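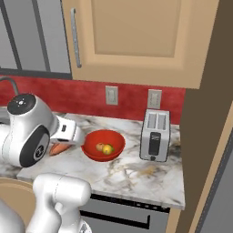

munberg-recipes

Handwritten recipe cards from the Munberg parish kitchen, typed up as plain text. README last touched Jan 20, 2019. Still a work in progress, see bottom.

What this is

255 recipes, one text file each. Source is the card box Hannelore Gerlach kept in the kitchen until the building was sold. German and English mixed, sometimes in the same line. Mostly cakes, soups, preserves. A lot of plum.

Scans are not in this repo. Too big. Ask if you need one.

Folders

cards/ - the recipes, numbered in box order
notes/ - stuff written on the backs (shopping lists, phone messages, one knitting pattern)
index.csv - number, title, category, language, hand
units.txt - conversions, read this before cooking anything

Box order is not alphabetical and not by date. I kept it anyway. If you want alphabetical sort the csv.

File format

First line is the title as written. Second line is the yield, or a dash if there isn't one (117 cards have no yield at all, good luck). Blank line. Ingredients, one per line. Blank line. Method.

Spelling left as it was. "Zuker" is on the card, so it's in the file. Don't send fixes for those. Do send fixes for my typos, there are plenty.

Square brackets = me. Question mark in brackets = could not read it. Double question mark = could read it but don't believe it. Card 88 really does say nine spoons of salt.

Index columns

title: as on card
category: cake, bread, soup, main, preserve, drink, other
language: de, en, mix
hand: A to G, see next bit

Hands

7 different handwritings as far as I can tell. A is Hannelore. B is her sister, I think, writes very small and slants left. C only did jams. D through G are a handful of cards each and I may have split one person into two. If you know these people please tell me.

Units

Cups are a problem. Hand A uses the blue kitchen cup, which someone measured years ago at 220 ml and wrote on the lid of the box. Hand B uses a regular US cup. C uses grams, bless her. The rest don't say.

"Oven good" = 375 F. "Oven slow" = 300 F. That's from Hannelore's own note on card 1. "Oven as usual" I have no idea.

Egg sizes never given. I use large.

Known problems

- cards 40 to 46 got wet at some point, ingredients ok, methods patchy
- two cards are both number 131, second one is 131b in the index
- 13 cards are clippings glued down, not handwritten. Left out of cards/ because of copyright, titles still in the index. Not part of the total
- the Wallari cake is in there three times with different amounts of butter. All three kept. The middle one is best
- categories are my guess, esp. anything marked "other"
- fractions typed as 1/2, 3/4 etc. A few came through as 12 and 34 when I copied between machines. Think I got them all. If a recipe wants 34 cup milk now you know
- umlauts written as ae oe ue in file names, normal inside the files

Tested?

Mostly no. I have made the plum sheet cake, the potato soup, both poppy seed rolls and the vinegar cookies. Rolls need longer than the card says, more like 50 min. Soup is fine. Cookies are not to my taste but they came out.

Please don't can anything straight from the preserve cards. Old timings, no acid listed in most of them. Look up current canning guidance and use that.

To do

- second proofread of cards 150 onward
- notes/ needs an index too
- match hands D to G with the old kitchen roster if it ever turns up
- allergens column? maybe

Using it

Cook from it, print it, copy it for the family. If you put a big chunk somewhere else say it came from the Munberg box and leave Hannelore's name on it. Her family is ok with this, I asked in December.

Corrections: open an issue with the card number in the title. No card number and I will definately lose track of it.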